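Hartono opens garment repair and resale counter in Skornuveck

Share 14 | Comments 2 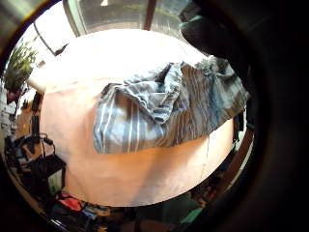
What will the new counter do with clothes people no longer wear?

Staff will sort each item into one of two streams. Clothing in good condition goes on sale in the Skornuveck shop, and clothing with small faults goes to the repair bench first. Anything past repair is sent to a fiber recycler at the company's expense.

SKORNUVECK, April – Hartono, a clothing care company, has opened a repair and resale counter at its Skornuveck shop. The counter takes in everyday clothes from the public, mends them where needed and sells them at fixed prices. It replaces the drop-off bin that stood at the rear entrance of the shop.

Customers can bring shirts, pants, skirts, knitwear and light jackets. Shoes, underwear and swimwear are not accepted. Clothes should be washed before they are handed in, but they do not need to be ironed. A store credit is given for each item accepted for resale, and the credit can be used on repairs as well as on purchases.

The repair service is also open to people who want to keep their own clothes. Common jobs include replacing buttons, closing split seams, turning worn collars and shortening sleeves. Most repairs are ready in five working days. Zippers and linings take longer, and the customer is given a pickup date when the item is left.

"We had a lot of people asking whether a shirt was worth fixing," said Ionuț Iordache, who manages the Skornuveck shop. "Usually it was a button or a frayed cuff. We wanted a place where they could ask and get a price on the spot."

Hartono ran a trial of the service at its Sarevach shop last year. The trial handled about 2000 garments. Shirts made up the largest group, followed by children's pants. The company said the trial led to several changes, including a shorter intake form and a printed price list for repairs.

"In Sarevach we wrote out every quote by hand, and the line got long," Iordache said. "The list covers nearly everything that comes in now. If a job isn't on it, one of the sewing staff will take a look."

Items for resale carry a tag called Skimau, which gives the fabric, the size as measured by staff and any repair that has been made. Sizes are measured because older labels often do not match current ones. Garments that remain unsold at the end of a season are marked down and then offered to local charities.

The counter is open during regular shop hours, with intake closing at 4 p.m. No appointment is needed for up to 10 items. People with larger amounts, such as clothes from a house clearance, are asked to call ahead so that a time can be arranged.

Hartono plans to review the counter after its first year. No decision has been made on opening others.

About Hartono
Hartono provides laundry, alteration and clothing repair services from its shops in Sarevach and Skornuveck.

Press contact: Hartono press desk, Skornuveck shop

Related releases
Sarevach shop extends evening pickup hours
Hartono updates price list for alterations
Winter coat repairs: intake dates for Skornuveck
Sewing trainees start at Sarevach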